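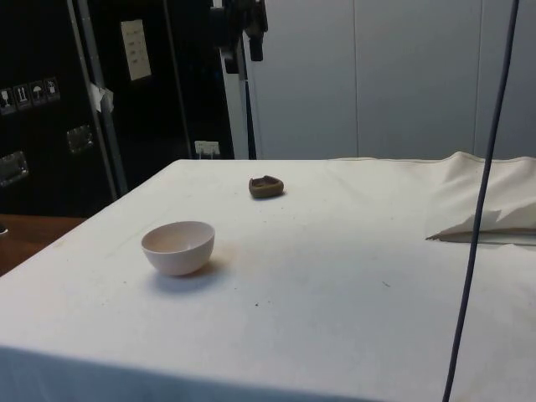

Prillside Opens Its Wholesale Counter to Small Jewelry Shops

Search our catalog
Home | Rings | Chains | Trade Accounts | Repairs | Contact

OMARPORT, Jan 24, 2024 - I've been making and selling silver jewelry under the Prillside name long enough to know how a small shop owner feels when a supplier says the minimum order is a hundred of one ring in one size. You smile, you say you'll think about it, and you go home and order nothing. So I'm very happy to tell you that as of this week Prillside is taking trade orders from shops of any size, and the minimum is two pieces. Two! They don't even have to match.

The new trade line is called Ivano, and it has 82 designs in sterling silver. Most of them are things our retail customers have been buying from us for years - plain bands, hammered bands, small hoops, stud earrings, a handful of pendants and more chain than I ever thought I would own. The rest are new. I spent most of last summer at the bench working them out, and a few of them fought me the whole way. The twisted cuff went through five versions before it would sit properly on a narrow wrist without pinching, and I threw out a clasp I loved because it kept catching on sweaters.

Every piece in the line is sterling, stamped 925 somewhere you can find it without a magnifying glass. We also have a short run of designs with 18k gold details, mostly little beads and bezels set on silver. Those are made to order, so they take longer, and I'd rather tell you that now than have you promise one to a customer for Saturday.

How the pricing works

I wanted this to be simple enough that I could explain it over the phone while holding a sandwich. Each design has one trade price. If your order has 30 pieces or more, mixed however you like, the whole order drops to the lower price. There's no points program and no yearly fee, and you don't have to spend a certain amount each season to keep your account open. If you order in August and then we don't hear from you until spring, your account will still be sitting there waiting for you.

The made-to-order gold pieces are priced separately because gold moves around so much. You'll get a written quote, and it's good for a week. After that we look at it again.

Shipping is a flat charge by weight, and jewelry doesn't weigh much, so please don't let that part scare you off. If you're close by you can pick up at the counter for free.

Things people have already asked me

Can you exchange what doesn't sell? Yes, within 68 days of the date on your invoice, as long as the piece hasn't been worn, resized or engraved. Send it back in its pouch and swap it for anything else at the same price or put the credit toward something bigger. We can't take back earrings once they've been tried on, and I hope you'll understand why.

Can you have your own shop name on the cards? You can. We print the backing cards with our name on them as a standard thing, but blank cards are available and they cost the same. If you already have cards you like, tell us and we'll leave ours out of the box entirely.

Do we do ring sizes in halves? In the bands, yes. In the rings with stones, whole sizes only for now, although I can make a half size if you're patient with me.

What about nickel? There isn't any in the Ivano line, including the earring posts and the backs. A lot of our own customers can't wear it, and I was tired of apologizing to them.

Will it tarnish? It's silver, so yes, sooner or later, and anybody who tells you different is selling you something with a coating on it. Some of our chains can be ordered with a rhodium finish, which keeps them bright for longer. The rest will need a rub with a soft cloth now and then. We put a care card in every order and you're welcome to copy the wording for your own customers. I wrote it myself and there's nothing fancy in it - take your rings off before you swim, don't store chains in a heap, and keep everything away from bleach.

A word about the chains

Some of you know that our chain used to come from several different places, and it showed. The color was a bit off from one batch to the next, and the links on the finer ones could be weak. For Ivano we've moved all the chain over to a single supplier, Pruvost, and I'm so much happier with it. We pull-test a length from each spool when it arrives and then solder the end rings shut ourselves. It's slow work and I complain about it constantly, but I've had far fewer chains come back for repair.

You can buy chain finished with a clasp or by the foot if you make your own pieces. Three clasp styles are in stock, and the lobster clasp now comes in a bigger size for people with stiff fingers. That one came straight from a letter a customer sent us, and it's already the one I reach for most.

Opening an account

Go to the Trade Accounts page, fill in the short form, and attach a copy of your resale certificate. We look at every form by hand, usually within a couple of working days, and then you'll get a login and the full price list. If you sell at markets and don't have a storefront, that's completely fine, and plenty of our favorite buyers don't. Online shops are welcome too. We only ask that you take your own pictures of the pieces or use the ones we send you with your account, and that you don't list the designs under another maker's name.

If you'd like to handle things before you buy (I always would), sample sets are available with a refundable deposit. Each set has a mix of bands, hoops and chain lengths, and you can keep it for two weeks. The counter in Omarport is also open to trade buyers on weekday mornings. Call ahead if you want to see the gold pieces, as I keep only a few of those out front.

Editors and bloggers who need product photos or a loan piece can reach us through the Contact page. Please mention your deadline in the first line of your message so I can get to you in time.

Filed under: Company News, Wholesale Silver Jewelry, Trade Accounts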